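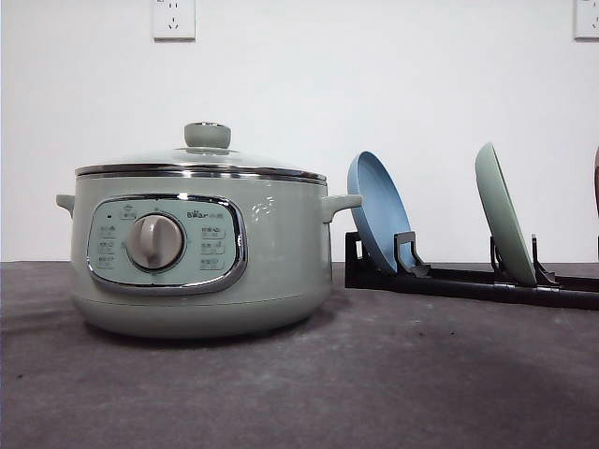

Green electric hot pot with its glass lid on

Streaming free trial ended early and I was charged, can I get it back?

Asked by Hoi-yan Chiu in TV and Streaming
Viewed 841 times, 2 answers

Hello everybody. In January I signed up for the free trial of Borneva, the drama and film service, through the app store on my Indmont television. The page said 14 days free and then a monthly payment. On day eight my card was already charged, and when I look at my account it says "Member, standard plan" and nothing about a trial.

I wrote to Borneva by the chat. They told me that my subscription is managed by a partner and they cannot see the payment. Then I wrote to Indmont and they said I should ask Borneva. I have now sent the same screenshot to both companies.

I must mention that two years ago I had a trial of Borneva with my old email address, on my laptop. I did not think this matters, as it is a new email and a new television, but maybe I am wrong.

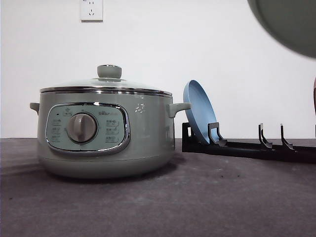 My questions are these. Does the trial have a different length when you take it by the television? And if I cancel now, do I lose the rest of the month, or can I still finish the series I am watching? I have four episodes left — I would be sorry to stop there.

Thank you for your patience with my English.

Answer from Mark Anthony Buenaventura
Marked helpful by 133 people

I had nearly the same problem, with a Broltow stick instead of a television, so I will tell you what I learned.

Yes, the length can be different. The 14 days is the offer on the Borneva website. When you join through a television shop, the shop shows its own offer, and in my case it was seven days. It was written in small grey letters under the button, and I found it again in the confirmation email. Please search your inbox for the name of the shop and not for Borneva. I lost a whole evening by searching for the wrong word.

The company which took the money is the one which can return it. Look at your bank statement. If it says Indmont, go to Indmont and ask for the billing department, and give them the order number from that email. Do not use the word "trial" first, or they will send you back to Borneva. Say "I want to dispute an order".

About your old account, I do not know for certain. I think if they had recognised you, you would have paid on day one.

When I cancelled, I could watch until the end of the paid month. Check that the page shows an end date before you close it.

Answer from Mercado_201

just cancel and sign up again with another email, works for me every time. also the last episode is not so good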